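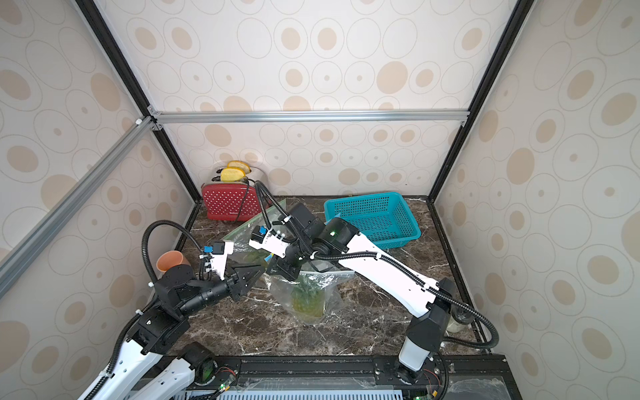
Red toaster with white polka dots, dark brown marble top.

Subject: Re: [oldpictures] Unsigned harbor picture, label on the back
June 21, 2025

Hi all,

I've been meaning to answer this since it came through and then the basement flooded (a little, nothing hanging down there, thank goodness). Quoting the original so people don't have to dig for it:

> Hello list. I picked up a small oil at the Comotwood sale, lot 167, and paid $100 for it,
> which my family thinks was $100 too much. It's a harbor at low tide with a couple of
> boats pulled up on the mud and a row of sheds. No signature on the front that I can find.
> On the back there's a torn paper label that says "Grulen Gallery, Dridden" and under that,
> in pencil, 1017. It's on board, not canvas. The varnish has gone the color of weak tea.
> Two questions. First, is 1017 likely to be an exhibition number? I was hoping I could find
> an old catalog and look it up. Second, can I clean the thing myself? A friend swears by
> half a potato.

Okay, second question first, since it scares me. Please don't put a potato on it! I know everybody's grandmother did it. My grandmother did it, to a perfectly nice cow picture, and that cow has had a gray bloom across her back ever since. You're putting starch and water on a surface that may have tiny cracks all through it, and on board that's worse than on canvas, because the water can get into the edges and the board swells. Same goes for bread, onion, spit (well, conservators do use spit, but they know where to stop) and the stuff in the spray bottle under the sink.

What I would do at home is take it out of the frame, lay it flat, and go over it with a very soft dry brush, the widest one you have, working toward one edge. Do the back too. You'd be amazed what falls out from between a picture and its frame. I once got a whole pressed moth and a bus ticket. If any paint lifts at all, stop and leave it face up until somebody who does this for a living can see it.

The tea color is the varnish, like you said, and taking varnish off is a real job. I know it's tempting when there's a blue sky under there. I had a coast scene done a few years back, similar size, and the difference was huge, the sky went from mustard to this cold pale November kind of gray and I'll admit I missed the mustard for a month or so. But the conservator also found that the lower third had been painted over by someone, and that overpaint would have come straight off with the varnish if I'd gone at it with cotton balls and optimism. So get an estimate before you decide. It might cost more than the hundred, and that's fine, you can also just leave it yellow. Plenty of us do.

Now the number. I really don't think 1017 is an exhibition number. I've owned two pictures with the Grulen label (one sold, one over my desk) and both have a pencil number in the same spot, under the address. Mine at home is lower than yours. The one I sold was a flower piece and, as far as I could work out, never in any show at all. My guess is it's a stock number, written in when the picture came into the shop, whether they bought it or were only framing it. That second part matters! A lot of these places did more framing than selling, and the label only tells you the picture passed through. It could have been painted a hundred miles from Dridden by somebody who never set foot there.

If the shop's stock books survive I've never heard of them, but I'd love to be wrong, so if anyone on the list has seen one please shout. I did once write to the library in Dridden and they had a couple of printed price lists for moldings and nothing else. They were lovely about it. The price lists are kind of fun if you like frames, the plain oak is listed ahead of everything gilded.

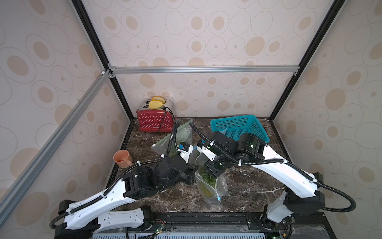

Wallpaper with tan ovals and thin rings, over the dark marble top.

Some things that might get you further than the number:

Look at the edges of the board. Commercial boards were often cut clean and square, and sometimes there's a supplier's stamp or part of one on the back, under the grime or half hidden by the label. Don't peel the label to check. A flashlight held low from one side will usually bring up a stamp if there is one.

Do the flashlight thing on the front as well, in a dark room. Signatures hide in the darks. On mine the initials were scratched into the wet paint in the bottom corner and then they went and painted a rope over them, and I lived with that picture for eight years before I noticed. Check the sides of the boats too. Marine people loved putting their own initials on a hull where the boat's registration would be.

Count on the frame being a red herring. Is it original to the picture, do you think? If the board rattles around in there or there are two sets of nail holes, then it's been swapped, and the label might tell you about the second owner and nothing about the painter. You didn't say whether the label is on the board itself or on the backing paper. I'd like to know that! If it's on backing paper I'd trust it a good bit less.

And the place. Low tide, mud, sheds, that could be half the coast, but sheds are surprisingly good evidence. If there's a slipway or a church tower or a funny shaped chimney, put up a close photo of it and let people argue. We had a great thread a while back where someone posted a gray smudge and three different members knew it was the old ice house at Nasr. The smudge was maybe the size of a thumbnail. I'm not saying yours is Nasr, though the flat bottom boats up on mud would fit, and I know painters went out there in the summers because the rooms were cheap.

One more thing on the auction. Comotwood will often tell you which estate a lot came from if you write and ask nicely, or at least whether there were other pictures in the same consignment. Lots get split up. If 166 and 168 were also small oils on board, it's worth finding out whether they were signed. I got an attribution that way once, the signed one had gone to a dealer and he sent me a picture of it and the handwriting on the back matched mine exactly, same loopy g. Keep your receipt and the page from the sale catalog with the picture, by the way, in an envelope and not taped to the back. Tape goes brown and the glue creeps.

For what it's worth I think a hundred was a fair price for a harbor with a label. I've paid more for worse, and some of it is in the hallway where company can't see it.

Let us know about the label and the backing paper, and send photos of the back, please, the whole back, even the boring bits.

(Also does anyone still have the molding chart that used to be in the list files? The link is dead for me.)

_______________________________________________
oldpictures mailing list
To leave the list, send a blank message with "unsubscribe" in the subject line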